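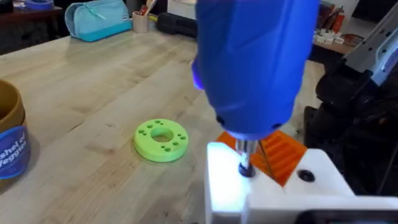
Winter Cough and Cold Study: Households Wanted in Oner and Myung

Hi, and thanks for clicking through! I run the sign-ups for Fanimden, a study of the coughs, colds, flu and Covid that go around our two towns every winter. We started enrolling in September and we want 2,000 people on the books before the season really gets going. We're getting there, but Myung is lagging behind Oner (come on, Myung) and I'd love to hear from you if you live there.

What you'd be doing

Once a week you get a text from me with a short set of questions. Any fever? Sore throat? Anybody at home from school or work? It takes five minutes, less if everyone's healthy. If you do come down with something, you take a nose swab at home and drop it in the mail in the prepaid box. That's it. You don't have to go anywhere, and please don't come to the office sick!

We pay $30 when you finish the season, as a grocery card, and you get it whether you were sick five times or never. People who never get sick are just as useful to us, so don't hold back if you're one of those. 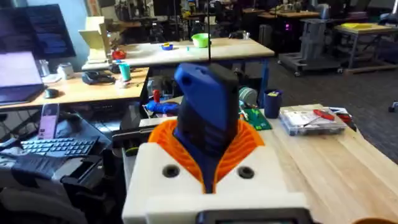
One of last winter's participants wrote that the weekly text was easy to keep up with, but that she wished she'd been told up front how long the swab results would take, because she kept checking her phone and fretting. Fair point, and I've put it in the welcome letter now. Results come by text, usually within a week. They're for the study and they don't replace a call to your doctor, so if you feel bad, call your doctor first and swab later.

Who can join

Anyone who lives in Oner or Myung and plans to stay through the end of spring. Kids are welcome if a parent signs for them. Vaccinated, not vaccinated, had Covid, never had it, all fine. You need a phone that gets texts, and a mailing address. We can't take people who are already in another swab study, sorry.

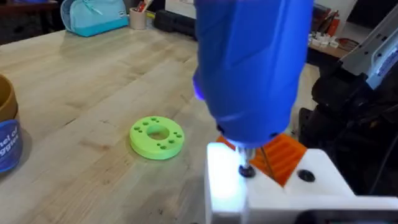 The kit has two swabs, two tubes and a card with drawings on it. Most of the questions I get are about the tube part. Stand the tube on the table and bring the swab in from above, tip pointing down, same as the bit on that blue screwdriver sitting on the black screw head. Swirl, snap the stick at the line, cap on. If you spill it, text me and I'll send another kit, it happens all the time.

How to sign up

Fill in the form at the Imik office front desk or ask for it by text, and I'll call you back to go over consent. Forms need to reach me by December 16, 2024. Bring your roommates, bring your grandma!
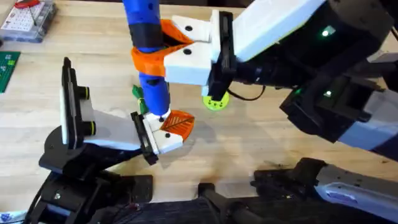
Two robot arms over a wooden tabletop.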